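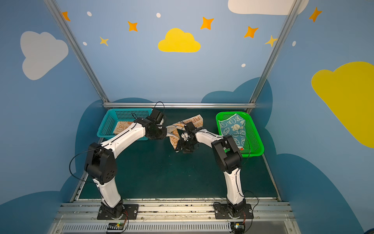

Budget season has come round again, and I promised to write up where we have got to with the towel folding arms, so do put the kettle on, as I'm told I go on a bit.

Most of you know that we have been asked to plan for a second pair of arms before the autumn. The first quote came in from Gukwood in November and it looked very reasonable, right up until Henrique Aguiar went through the small print and found that the grippers, the base plates and the cables were all priced separately. Once you add them back in, it lands much closer to the Stollotel price, and Stollotel include delivery and a day of setting up. We have gone back to both of them and asked for everything on a single sheet.

The arms are the part everyone likes to talk about, but the small things eat the money too. We have put in 600 for spare gripper fingers and 2000 for the booth itself, meaning the aluminium rails, the panels and the paint. Then there are towels and baskets, which cost next to nothing and still need a line of their own, or they end up coming out of somebody's pocket.

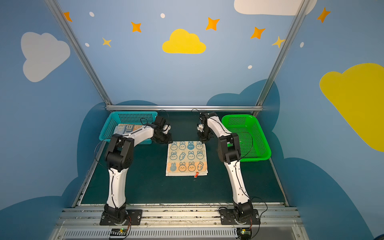 Phong Hứa wrote in after the last issue to ask whether we might be better off hiring a pair for 3 months and seeing how much use they get before we commit to anything. It's a very fair point, Phong, and I've asked Staltorton what they charge for hire — no answer yet, but I shall chase them.

My own worry is floor space and people's time more than the price. A second booth needs its own table, its own power and someone who knows how to set it going in the morning, and it would be a shame to buy the thing and leave it under a sheet.
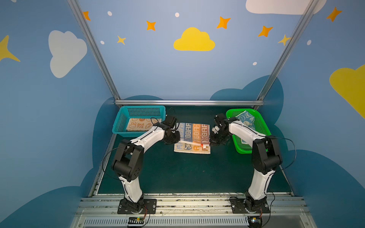

So the plan for now is to ask for the money in two parts, with the booth and the spares first and the arms to follow once the quotes are in. If you have a view on any of this, or you simply want time on a second booth, please let me know by Wed 27 February.
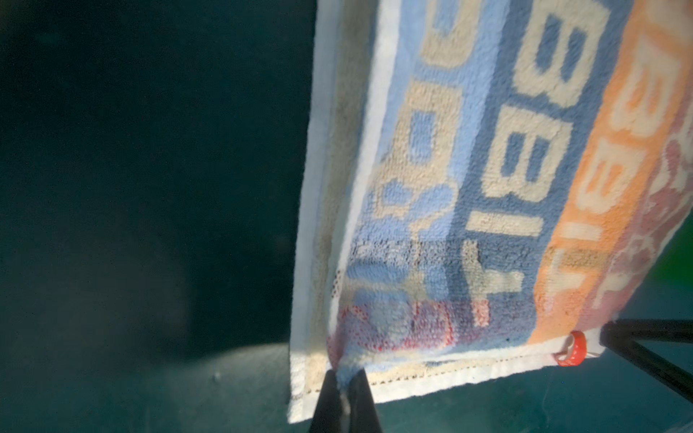
Lại Robotics Workshop — Equipment and Planning Team

Requests for smaller items (anything under 30) can still go straight on the shared list, and there's no need to wait for the main round. Please put your name beside what you ask for!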